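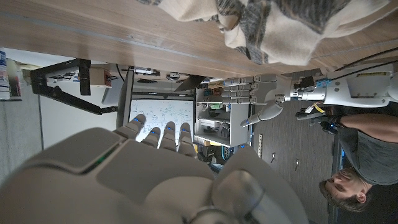
Todor Todorova was 41 when he went back to school. He had been running the purchasing department at Pullance, a maker of refrigerated display cases, for nine years, and he had turned down the part-time MBA twice.

"The first time I said I was too busy, and the second time I said it was too expensive," he says. "Both were true. They were still true when I applied."

He finished the two-year executive program in June and now manages supply and logistics for the same company across four countries. We spoke by phone on his way home from work, and again a week later when he had his notes in front of him.

Todorova studied mechanical engineering and moved into purchasing by accident, when a colleague left and someone had to take over the supplier contracts. He learned the job from the files. By the time he applied to business school he was signing off on large orders, but he could not read a balance sheet with any confidence.

"I knew what everything cost. I did not know what the company was worth, or how the bank looked at us. In meetings with the finance director I would nod and then look up the words afterward."

The program ran on weekends, with one full week on campus each term. There were 76 people in his class. Most had at least ten years of work behind them, and he says the range of industries surprised him: a hospital pharmacist, two brothers from a family trucking firm, a woman who ran a chain of driving schools.

He found the first term hard. Accounting met at 8:00 in the morning, and he had not done homework in almost two decades. He failed the first short test and passed the second by a small margin.

"I bought a used high school textbook and started from the beginning. My daughter was doing percentages at the time. We sat at the same table."

What helped most, he says, was a study group of five people who met by video call in the evening. The rule was that whoever worked closest to a subject did not get to explain it. The others had to try first. When the group reached operations management, he had to keep quiet for most of an hour while a lawyer worked through inventory turnover.

"She got it right in the end. She got there by a way I had never thought of, and I use her way now."

In the second year each student took on a consulting project with an outside company. Todorova's team was assigned to Morkix, a distributor of workwear that wanted to know why its warehouse costs kept rising while sales stayed flat. The team spent three months on it and asked for every product line the company carried. The list came to 3,297 items. Of those, 2,873 had sold fewer than a dozen units over the previous year.

"We thought there was an error in the spreadsheet. We called the warehouse manager and he said no, it is correct, I walk past those boxes every day."

The team recommended cutting the catalog in stages, beginning with sizes and colors that could be ordered from the manufacturer within a few days. Morkix took up part of the plan. It kept more of the slow items than the students wanted, mainly because several old customers depended on them. Todorova thought that was a mistake when he heard it. He is less sure now.

"We had the numbers, but they had the customers. If one buyer takes three odd items and also two hundred ordinary ones, you have to look at the whole order. We looked at the lines one by one. I would do that part differently."

He is critical of some of the coursework. The leadership classes leaned on case studies of very large corporations, and he found little in them to take back to a company of Pullance's size. The marketing simulation, a piece of software called Climis, took up four weekends, and his team learned to beat it without learning much about marketing. The negotiation course, on the other hand, he would take again tomorrow.

"I had been negotiating for nine years and I had one method – ask for less and wait. It works with some people."

His employer paid half the tuition, on the condition that he stay for two years after graduation. He covered the rest from savings and a small loan. He advises anyone considering a similar deal to read the repayment clause closely, and to ask what happens if the company is sold. His own agreement did not cover that, and he had it added before signing.

The cost at home was harder to plan for. He missed most of a soccer season and a cousin's wedding. His wife took over the weekend driving, and they agreed at the start that he would not study on Sunday evenings. He kept to it except during exams.

Asked whether he would recommend the degree, he takes a while to answer. People in their twenties sometimes write to him about it, and he usually tells them to work a few more years.

"You need some problems of your own to bring with you. I had a folder of them. Every month I would sit in class and think, okay, that is the Mujić contract, that is what we did wrong there."

Mujić is a supplier of compressor parts that Pullance nearly lost before he enrolled, over payment terms. He renegotiated the contract this spring. It runs for three years, and the terms are 45 days.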